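List: bench-practice
From: Gresside Working Group on Bench Practice
Subject: Re: Draft 3, section 7: finger coverings and marked tableware

To all list members,

The working group thanks the Busel site for its comments on section 7, which are quoted in part below. We reply to each point in the order it was raised. The text of Draft 3 remains open until the end of January, and further comments should come to this list and not to the editors directly.

> The Busel site supports the draft in general. We have
> three concerns with section 7.
>
> First, 7.1 requires finger coverings to be replaced "when
> worn." Our operators do not agree on what this means.
> One shift replaces a covering at the first nick. Another
> keeps it until the plate slips. We ask for a rule that two
> people would apply in the same way.
>
> Second, 7.4 says that tableware "shall be unmarked." We
> use taped plates for orientation tasks and cannot run
> those tasks without the tape. Does the draft forbid them?
>
> Third, the draft does not say what to do with recordings
> in which a wrist camera view is blurred while the arm is
> moving. At present we set them all aside for review, and
> the pile is growing.

On the first point, the group accepts that "worn" is too loose. The word was carried over from the Steltano shop rules, where a single technician looked after every station and no definition was needed. It does not serve a document that several sites must follow.

The proposed wording for 7.1 is as follows:

 7.1 Finger coverings shall be inspected at the start of
 each shift, with the arm stopped and power to the
 gripper off. The inspector shall look at the tip, the
 inner edge and the outer face of each finger.

 7.1a A covering shall be replaced if bare finger material
 can be seen or felt at any contact surface, or if any
 piece can be lifted with a fingernail.

 7.1b Pits, ridges and uneven layers that do not meet the
 test in 7.1a shall be entered in the station log. The
 covering may stay in use.
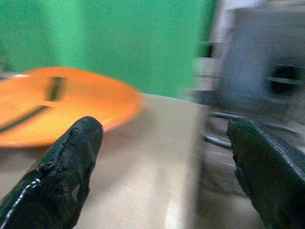
Sites should note that 7.1b calls for a log entry even when no action is taken. A covering that is rough but sound may still change how a plate sits between the fingers, and a person who later studies the recordings will want to know when the roughness was first noted. An entry of one line is enough. It should give the station, the arm, the finger and the shift.

The group also discussed whether both fingers of a pair must be replaced together. Bellini asked for this in an earlier round. We have decided against a fixed rule. A site may replace one finger alone, provided that the grip opening is checked again before work resumes and the change is logged. Where the two fingers of a pair have different surfaces, the log shall say so.

On the second point, the draft was not meant to forbid taped plates. Clause 7.4 was written to stop the use of stickers, pen marks and price labels that come and go between sessions and that no one records. A mark that is part of the task is a different matter. We propose:

 7.4 Tableware shall carry no mark other than those listed
 in the task sheet.

 7.4a Where tape is used as a mark, the task sheet shall
 give its color, the number of strips and their
 position on the item, with a drawing.

 7.4b Tape shall be pressed flat before each session. A
 strip with a raised end shall be removed and replaced
 in the same position.

 7.4c If marked and unmarked items of the same color are
 used at one table, the task sheet shall say which
 item is to be picked up first.

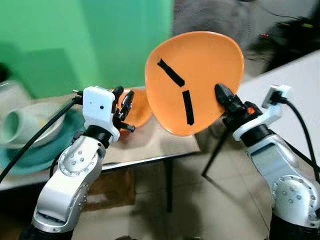
Two-arm station: taped orange plate held upright in the right gripper, second orange plate on the table.

Clause 7.4c is new. It follows from the review of the Busel recordings, in which the order of handling could not always be worked out from the task sheet alone. Of the 2736 recordings submitted by all sites for that review, 272 were returned with a question about the task sheet. The group would prefer to settle such questions before a session is run.

Members have also asked whether items that are not handled in a given step must be set upright. They need not be. A cup lying on its side is an acceptable starting position if the task sheet allows for it. What the draft requires, in 7.5, is that the starting position be written down, and that the operator not tidy the table by hand once recording has begun. If an item must be moved for safety, the session shall be stopped and started again under a new number.

On the third point, the group does not consider motion blur in a wrist view to be a fault by itself. Wrist cameras move with the arm, and some blur is to be expected during a reach. Sites need not set such recordings aside. Review is required only where the view remains blurred while the arm is at rest, or where the head view and the wrist view cannot be matched in time. This will be added as 7.7, and the Busel site may release the recordings it is holding if they pass that test.

One further matter was raised in the same exchange and is recorded for completeness. Cables at the wrist shall be left with enough slack for the full turn of the joint and shall be kept clear of the fingers at every position used in the task. The operator shall confirm this by moving each arm slowly through its range before the first session of the shift. The wording is already in section 5 and is not changed.

Sites that cannot meet 7.1 as revised are asked to say so on this list, giving the reason and the date by which they could comply. The revised section will then be sent out as a single text for approval. Until it is approved, Draft 3 applies as issued, except that taped plates may be used under 7.4a with immediate effect.

For the Gresside Working Group on Bench Practice

Related messages
- Draft 3, section 5: cable slack and joint range
- Bellini comments on replacing fingers in pairs
- Steltano shop rules, text carried over into Draft 3
- Task sheet template, revised drawing page
- Station log: what counts as an entry

Last updated: January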